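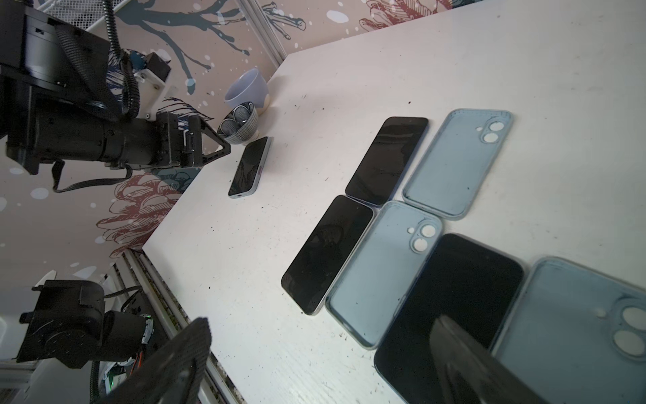

Do phone cases really stop a phone overheating?

Search the community
2 min read

Nighat Pirzada
My brother swears the Prurnus case he bought keeps his phone cooler. It cost more than my shoes. The box says "92% better airflow", but better than what? I'm thinking of getting one before April, but it sounds like rubbish to me.

Bernardo Figueiredo
It is rubbish. A case is a coat. Take it off while charging and keep the phone out of the sun — free of charge.

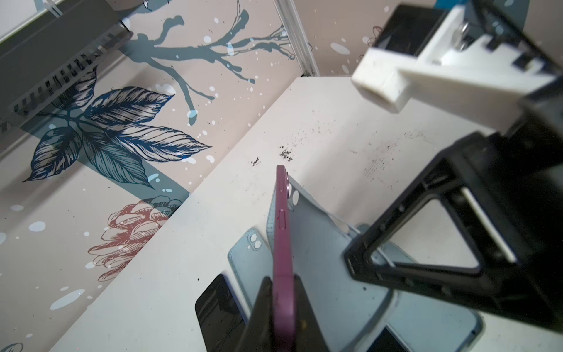
Pink one, side buttons uppermost

Lorraine Prendergast
I wouldn't go quite as far as Bernardo. A thin case makes little difference for calls and messages. Long games or sat nav on a sunny dashboard are another matter, and I've had the screen dim on me with a case on and with it off.

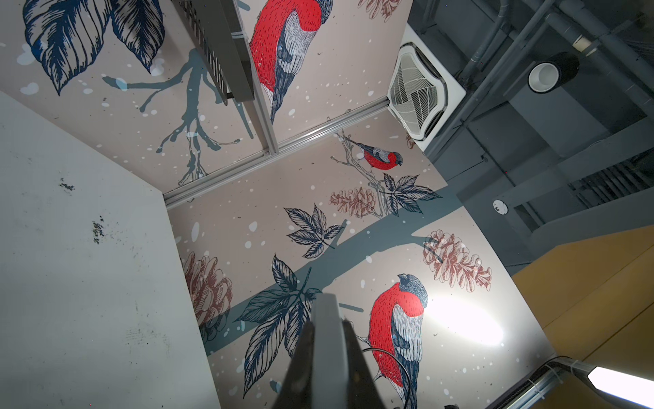 Photo: Qianru Yao

As for the airflow figure, ask the seller how it was tested. I asked Clirkby the same thing on a Tuesday, and 2 emails later all I had was a voucher. The page had 1,047 reviews, and the ones I read were mostly about the colour. Buy a case in case you drop the phone. I'd want to see a proper test before paying extra for anything else.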